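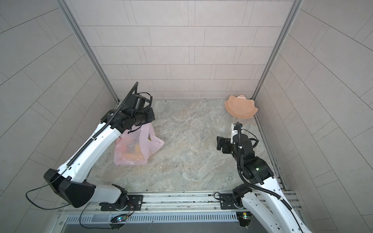

Fruit Bowl and Shopping Bags: Small Tips for the Kitchen Counter
Posted 21 September 2018 in Kitchen

In my kitchen the fruit comes home in thin plastic bags, and for many years it also stayed in them. I put the bags on the counter, I made dinner, and after two days I found a soft lemon at the bottom and water drops on the inside of the plastic. Now I have a small routine for it. It takes me 5 minutes when I come home from shopping, and I want to write it down in the order I do it.

First clear the counter

Before you open any bag, wipe the place where the bowl will stand and let it dry. If your counter has a marble pattern, you must look at it from the side, with your head low, because crumbs and juice spots hide very well in the gray veins. I did not know this when I chose the pattern. A slightly damp cloth is enough for every day. If your counter is real marble, keep vinegar and cut lemon away from it.

Do the wall tiles at the same time, only the lowest two rows. Fruit juice goes further than you think, and the grout lines take the color if it stays overnight. An old toothbrush with a little dish soap does the work.

Choose a low bowl

I had before a deep glass bowl, a wedding present, very beautiful and very bad for fruit. Everything at the bottom was forgotten. A shallow dish shows you all that you have, and you eat what you see. Mine is a plastic one from the Krishnan shop near the bus station, I paid little for it and it does not break when it falls in the sink.

A wavy rim is nice to look at and has one good use also: round things like lemons find a place in the curves and do not roll so much. The bad side is the washing. Dirt sits in the folds, so go around the rim with a soft brush and do not only rinse it.

Put the big piece in first, then the long ones, then the small ones in the spaces. If you start with lemons and put a melon on top, you will have to do it again. A big melon really should have its own place, but a small one can share the dish if it lies at the side and nothing is under it.
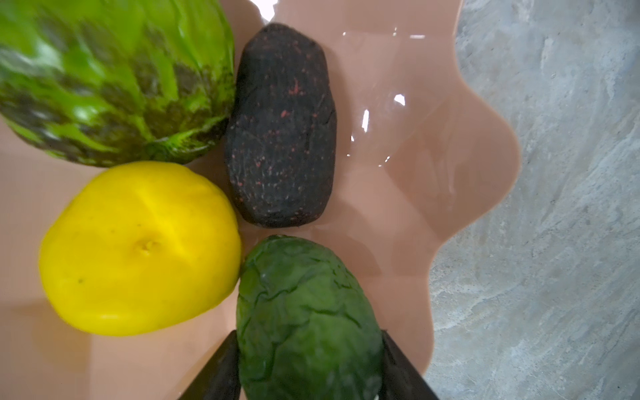

What can sit together and what should not

Lemons: they are good in the bowl for a week if the kitchen is cool. After this I move them to the refrigerator, in a closed box.

Avocados: leave them out until they are soft near the stem, then refrigerate. If you want them to be ready faster, put one next to a banana.

Bananas: they make everything around them ripe more quickly. I put them on the top or on a hook. Never under something heavy, they get brown in the place where the weight is.

Grapes: not in the bowl for a long time. Put out only what you will eat today and keep the rest cold. Do not wash them before storing. Wash the portion you take.

Melon, whole: on the counter until it is ripe. After cutting, cover it and put it in the refrigerator immediately.

Sweet potatoes: people like to put them in the fruit bowl for the color. They prefer a dark and airy place, for example a basket in the lower cabinet. For one evening it makes no harm.

Every morning I turn the fruit a little while the coffee is being made. If there is one with a soft side, this one goes in the breakfast. Check especially the side which touches the bowl.

Empty the bags completely

It sounds too simple, but I have thrown away a bag with one lime still inside, more than one time. Hold the bag by the two bottom corners and turn it over above the counter. Milky plastic with a print on it hides small things, so put your hand in also and feel the corners.

Then decide about the bag right away. A bag which is wet inside I hang over the faucet, open side down. A bag with a hole goes out. A good dry one I make flat with my hand, fold two times the long way and then roll from the bottom so the air can go out. I keep 16 rolled bags in one drawer box, and when the box is full I do not keep more. Before I had this limit, the bags had a whole cabinet and my pots had none.

Do not let the bags lie on the floor when you unpack. They are slippery on tiles and on stone, and you have your hands full at this moment.
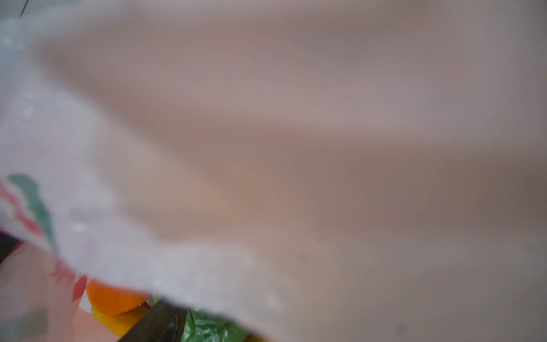 Ga-eun Ryu wrote to me about the folding that she gave it up after one month. She ties each bag in a loose knot now, and says it is quicker and that her children can do it too. Her other advice was to keep a few of the very thin ones next to the trash can for peels, and to use these first, as they tear anyway when you try to fold them. I tried the knots. They take more place in my box than the rolls, but for a big family it can be the better way.

If you like a full bowl all the time

My sister in Zoltum lives alone and travels for work, so real fruit is a waste for her. She keeps decorative fruit on the counter and it makes the kitchen friendly. If you do the same, some small things help.

Mix the surfaces. A shiny piece beside a matte one looks better than all shiny. Let the grapes hang a little over the rim. Place a banana low at the side, curved along the bowl, and fill the gaps with the small round pieces.

Dust is the real problem. Every month take everything out and wash the plastic pieces in lukewarm water with a drop of dish soap. For the grapes, move the bunch gently in the water, holding it by the stem, and dry it on a towel overnight. Do not use hot water, the paint can come off. Bumpy skins need the soft brush.

And please do not mix the real ones with the others. A guest will bite.

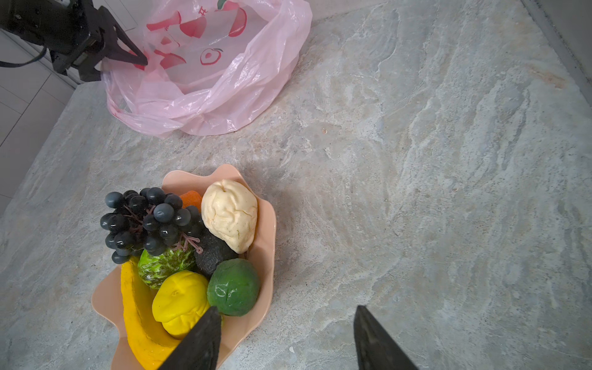 A low wavy bowl, filled high with artificial fruit.

Short questions I received

Can the bowl stand beside the stove? Better not, the heat and the steam are bad for the fruit and a plastic bowl can bend.

How to stop the small flies? Take out the damaged fruit first. Then put a glass with a little cider vinegar and one drop of soap behind the bowl, and change it after 2 days.

The bowl leaves a ring on the counter. There was water under it. Dry the bottom before you put it back, or lay a thin cotton cloth below.

Next time I will write about onions and garlic, which have their own basket in my kitchen and their own troubles.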